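Push-button control station
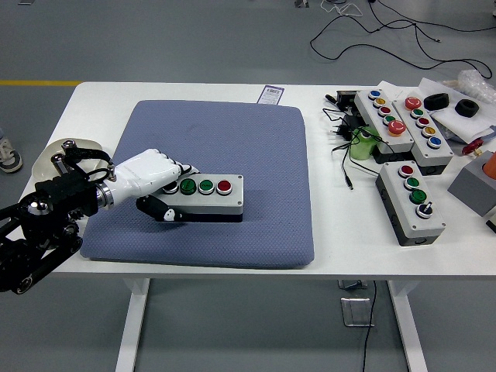

Control stations with four and five positions. Mushroom-head buttons are fitted to two of the boxes on the right.

A push-button control station is a small enclosure holding one or more switches, used to start, stop or select the working of a machine at a distance. Most have a base and a screwed lid, with the buttons set in a single row.

Colour

Red is commonly used for stop and green for start. Blue and yellow are less settled, and makers' claims that their colours are "self-explanatory" should be read with care. The order of the buttons is no safer a guide, as a box may be mounted either way up.

Types

Flat buttons are the usual kind. The mushroom head is larger and easier to strike, and is often called an emergency stop, though the shape alone does not make it one. Rotary selectors hold a chosen position.

Service life

The Litmont catalogue of January lists 17 patterns and promises 800 operations a day for 40 years. No test supporting this has been published. Ximeng Shen, comparing Litmont and Prydderch boxes, called the figure "a sales number". [citation needed]

See also: Rotary switch; Limit switch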